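Sorting the Supply Table - Photos

The supply room at Horkel was put back in order in October. Pilar Orellana planned the bins and Ignacio Saavedra wrote the labels. The cupboard stock is on the next page - this one covers the worktable.

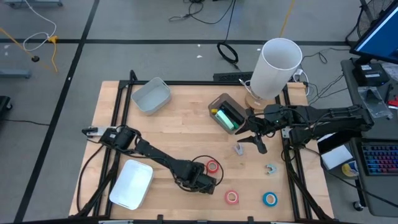 Tape rolls, the gray bin and the small caddy on the butcher-block top.

Small items go in the caddy and larger ones in the bin. Spare tape is kept on shelf 26, next to the mailing boxes. To add pictures to the gallery, send them to Yaa Gyamfi by December 9, 2023, up to 2 per person.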